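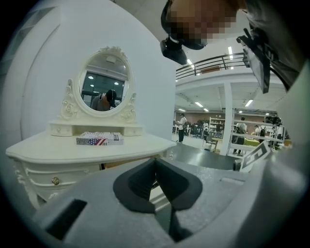 Hand-held gripper at a white vanity with an oval mirror. A box with a flag design lies on the tabletop.

Cluvach Hand-Held Gripper, Model 18

Print this page | E-mail this page

By Suryani Subramaniam, Plindisville
Updated April

The Cluvach 18 is a hand-operated gripper for recording household and light shop-floor tasks. An operator holds the unit and does the chore with it. The recording is then used to train an arm that carries the same fingers. No arm is needed on site during recording.

Buyers usually ask first whether a machine trained this way can do chores yet. It can do some of them, under conditions listed further down. Clearing a dressing table is a fair test case. The work consists of picking up a box, setting it down somewhere else, opening a small drawer, and closing it again. A person does this without planning. For an arm each step is a separate problem, and a mirror makes all of them harder — a vision system can take a reflected object or person for a real one.

Body and fingers

The body is gray with a matte finish. The fingertip pads are black, with a V-shaped notch that centers round objects such as bottle necks and drawer knobs. Flat boxes are held between the outer faces of the pads. Boxes wider than the full opening must be picked up on edge or pushed, and the unit does not signal which. That decision stays with the operator, and later with the trained arm.

Pads are a wear part. Replace both at the same time. A new pad on one side and a worn one on the other will shift the grip point, and recordings made before and after the change will not match well.

Position tracking uses a square black-and-white marker. Keep it clean and do not cover it with tape or labels.

Current state of tasks

The notes below come from our test room in Hernen, where Þórey Hedegaard runs the trials. The trained arm was fixed to a bench, and the objects were ones it had been trained on.

Moving a closed box from one clear surface to another: reliable. Suitable for unattended use if the surface height does not change.

Opening a drawer by a small round knob: works when the arm approaches straight on. From the side, the pads slip off the knob. Drawers that stick are not handled. The arm pulls until the force limit is reached and then stops.

Closing a drawer: reliable, including drawers left slightly crooked.

Wiping a tabletop: partial. Flat areas are covered. Rolled edges and carved trim are missed, and the arm does not notice that they were missed.

Sorting loose small items (hairpins, screws, coins): not ready. We do not recommend buying the unit for this purpose.

Shop-floor results follow the same pattern. Loading cartons into a rack is practical today. Untangling straps or finding the end of a roll of tape is not.

How much recording is needed

Plan on 1015 recordings for a single task in a single room. Fewer will produce an arm that works in the morning and fails when the light changes. Each new piece of furniture needs a further 40, more if it has a glossy top or a mirror.

Two operators should share the work. One person's habits — always reaching from the left, for example — will otherwise carry over into the arm.

Compatibility

The Model 18 fits the Wanyama bench mount, version 2 and later. Older mounts hold the unit at a different angle and need an adapter plate, ordered separately. Recordings from earlier Cluvach models can be imported but should not be mixed with new ones in the same training set.

Supplied with the unit: one spare pair of pads, hex key, charging lead, printed setup sheet. The mount is not included.

Print this page | E-mail this page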